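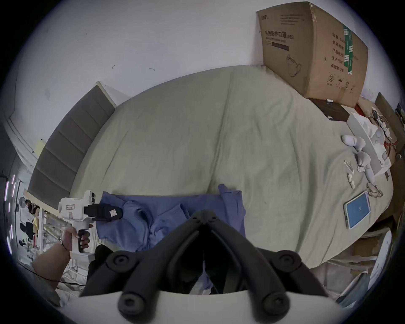 Minutes taken by Algirdas Lill

Staff Lodging and Linen Working Group
Minutes of the November meeting

Present: Uldis Pärn (chair), Algirdas Lill (minutes), the day and evening housekeeping leads, one representative of the lodging residents.
Apologies: the purchasing office.
The meeting opened at 2:15 p.m.

1. Minutes of the previous meeting
The minutes were approved with one correction. Under item 4, "pillow protectors" should read "mattress protectors."

2. Matters arising
The chair reported that the new shelf labels for the linen room had been delivered by Dalotis. The evening lead noted that the labels for single and double sheets are the same color and are easily confused. It was agreed to write the size on each label by hand until the next order.

3. Folding and clearing of beds
The group considered the practice of using the bed as a folding surface. The day lead stated that the lodging rooms have no table large enough for a full sheet, and that the bed is in most cases the only flat area available. The residents' representative had no objection, provided that the bed is made first and that nothing is left on it afterward. 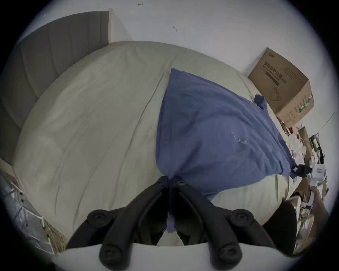 The day lead asked that thin cloth be laid out and smoothed before the first fold. Items folded while still bunched have been coming back to the linen room with hard creases, and several have had to be pressed again. Loose threads should be picked off at the same time. A thread should not be pulled if it is still attached to a seam; the item goes to mending instead.

The chair asked whether blue items should continue to be kept apart from the pale bedding. The evening lead confirmed that they should, both in the wash and on the shelf. The group agreed to leave the present rule unchanged.

Agreed: beds may be used for folding. The wording will be added to the room sheet. Action: A. Lill.

4. Cartons in lodging rooms
A mask carton was among the items noted in connection with the rooms. The chair reminded members that supply cartons should not be placed on beds or against upholstered headboards, and that the printed face of a carton is not a reliable guide to what is now inside it. Reused cartons are to carry a fresh label stating the present contents.

The residents' representative asked that cartons belonging to residents not be moved without notice. This was accepted. Housekeeping will leave a card and allow the resident until the following shift.

Agreed: a limit of 20 cartons in the corridor store at any one time. Action: evening lead.

5. Linen count
The count gave 242 items in use, including those out for mending. Of these, 30 are to be withdrawn as worn. The chair proposed that the withdrawn items be cut down for cleaning cloths. The day lead preferred to hold back the larger pieces as dust covers for upholstery. Both uses were approved, and the division was left to the day lead.

6. Quotations
Quotations for replacement sheets were received from Silico and Wulanico. The Wulanico price applies only to orders of over 50 sheets.
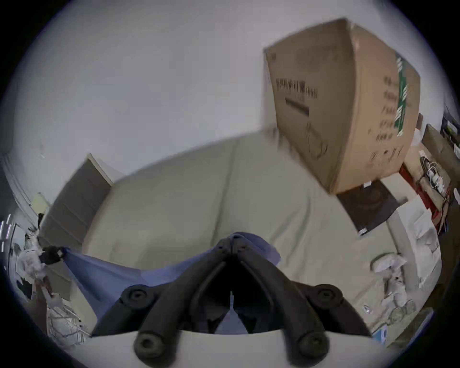 Members felt that the fabric samples were too thin to judge from small squares. A full-size sheet will be requested from each supplier and put through several washes before a decision is made. The offer from Lukoševičius for duvet covers was held over until purchasing can attend. Action: U. Pärn.

7. Other business
The evening lead reported a loose strip of trim on a headboard in the east corridor. It has been entered in the repair book.

The key to the mending cupboard is again missing from its hook. Members are asked to check their pockets.

8. Next meeting
To be set by the chair once the washed samples are available.

The meeting closed at 3:20 p.m.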